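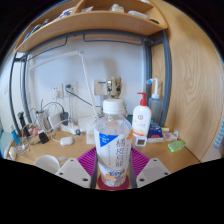

**Workshop notes / Celebrity desk / Friday**

Started 9:40. Continued with the Drarnetti interview piece. The draft from yesterday is 2,550 characters and the slot is 2,000, so I must cut. Matilde says the slot will not grow, I asked her already two times.

What I cut first: the whole paragraph on the tour with Leitão. It is nice but it is old, and our readers had it in January. Then the list of guests at the Brokilthorpe premiere. I kept the sister and the former manager, the others went out.

Problem with the quote on her childhood. In the audio she says "we were not allowed to answer the door", and in the transcript from Tamach it is "we were not allowed to open the door". Small difference, but the headline uses it. I listened again at half speed and it is "answer". Changed in the draft and in the headline. Gil-soo, please change it also in the caption for the gallery, I have no rights there.

Second problem, the verb in paragraph four. I wrote "she admitted". She did not admit anything, the question was neutral and she only told the story. Now it is "she said". I will look at the older pieces for the same mistake, I think I do it often.

11:15 – talked with Matilde on the son. He is 15 and he was named in the first draft. The rule here is no names of children under 16 if the parent did not name them in the interview itself. She did name him, at minute 31, but with a laugh and then "don't write that". So no name. We write "her teenage son" and nothing on the school.

Headlines tried:

- Drarnetti: "We were not allowed to answer the door"
- Drarnetti on a childhood behind curtains
- Why Drarnetti sold the Brokilthorpe house

Matilde likes the first. I like the third, but the house is only 300 characters of the text, so it would promise too much. First one it is.

After lunch the text was still 200 over. Took out my own opening with the weather and the hotel lobby. It starts now directly with the phone call from her mother – much better, I should have seen this earlier.

Open:

- ask her agent for the year of the house sale (two sources, two different years)
- credit line for the family photo, Gil-soo has the mail
- Tamach transcript: send them the correction, also minute 12, where a word is missing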